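Idris Yorath
Thread, 13 posts or maybe fewer. We have had the Otine two-arm kit from Kostska on trial in our small workshop in Clendaddale since February. Many people asked me is it worth the money, so I write what I know until now.

1/ The offer: two arms, two parallel grippers, cameras, the software named Trevor, and remote training with their engineer. We pay 3,000 for the trial period. After it you can buy the kit or send it back. Shipping back is not included, please read this line in the contract.

2/ Installation was easier than I expected. The manual is well written, only the chapter about network is too short. I lost one whole morning on a wrong address setting. Support answered me the same afternoon, very politely.

3/ Trevor works like this – you guide the arms by hand, it records, you repeat with the objects in other places. Then it trains during the night. In the morning you try.
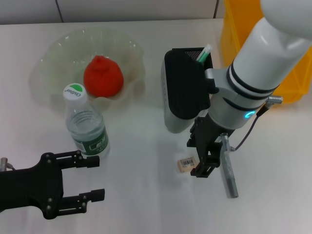 4/ We use normal things from the office and the kitchen, no special test parts. I recommend this to everybody. With the foam cubes from the box every robot looks clever.

5/ Transparent plastic is the difficult subject. A clear bottle or a clear bowl gives reflections, and the depth estimate becomes nervous. Kostska says the next version will be better. I will believe it when I have it on my table.

6/ Small flat things are the second difficulty. The fingers must come very low, and the default safety height does not permit it. You can change it in the settings, but go slowly, 2 millimeters each time.

7/ So far we recorded 118 demonstrations. For simple picking this was enough for us. For tasks with both arms I think we need many more.

8/ What I like: the status light is easy to read from the other side of the room, and the arms are quiet.

9/ What I don't like: the cables. Please, Kostska, give us longer ones and some clips. Also the license is for one computer only.

10/ Will we buy? I don't know yet. My colleague wants it, I want first to see the update. If you have the same kit, write me how you solved the cables – I am collecting ideas.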